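工作间记录 2019年12月19日

今天接着做木材含水率那批试样。Enwood 送来的白蜡木板八月就入库了,一直堆在北墙的架子上,隔条垫得不齐,最下面两层有轻微翘曲。先挑了平整的锯成小块,编号用铅笔写在端面,别再用马克笔,上次墨水渗进去两毫米,刨掉才看清年轮。

称重用老天平,早上校过零。一号试样初重 984 克,进烘箱,103 度。箱门密封条右下角有点松,夹了一条硅胶,暂时能用。新密封条找 Kapoor 订,上次的报价单在蓝色文件夹里。
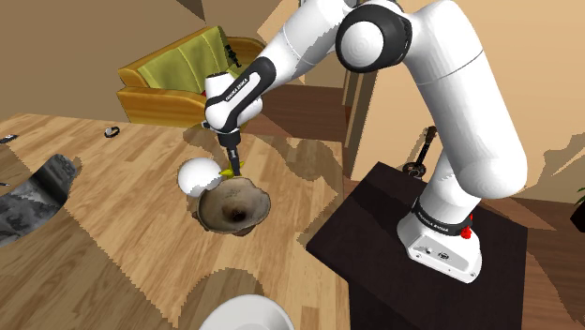

烘干期间每两小时称一次,两次差值低于千分之二就算到恒重。注意从箱里取出后要先放干燥器冷却,热的时候直接上天平读数会往下飘。上回有三块就是这么作废的。

下午试涂层。Gestumov 的硬蜡油和 Clamgate 的水性漆各涂六块,都是薄涂两遍,中间用 400 目轻磨。硬蜡油味道大,开了排风。水性漆第一遍起毛比预想的厉害,白蜡木的导管粗,漆吃得多,第二遍才勉强盖住。边角处有两块流挂,已经在表里标了,不参与比较。 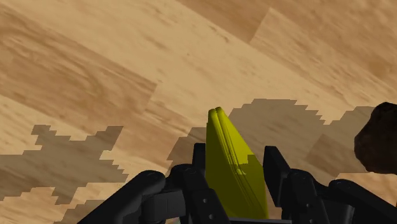
木纹台面与黄色物件,影子落在下半部。

潮湿箱设定相对湿度 66%,涂好的试样明天放进去。端面要封蜡,否则水汽主要从端面走,量出来的就不是涂层的差别了。封蜡的锅用完没洗,记一下,明早先洗锅。

耗材账:本月砂纸、蜡、漆合计 2,544 元,预算是 2,000 元,超出的部分主要是漆。小罐单价太高,下次直接买大罐,跟隔壁打磨间分。

待办:
- 补测底层翘曲板的含水率,针式仪要换电池
- 烘箱温度用第二支温度计复核
- 涂层试样拍端面,光从左侧打
- 去年冬天的数据单位不统一,有的按干基有的按湿基,重算

还有一个没想明白的地方:四号和五号是同一块板上相邻锯下来的,初始含水率却差了 1.4 个百分点。可能四号靠近板端,干得快。明天从剩下的板料再切两块看看,切的时候离板端至少留三十厘米。

评论(3)
木屑:水性漆起毛可以先喷点水,干了磨一遍再上漆,会好很多。
北墙架子:隔条我这边有一捆同厚度的,要用自己来拿。
路过:按干基算的话,记得把恒重那次的读数也贴出来。

分享 7

最近记录
胶合面开裂的几种情况
台锯靠山校正
八月入库木料清单
虫胶片溶解比例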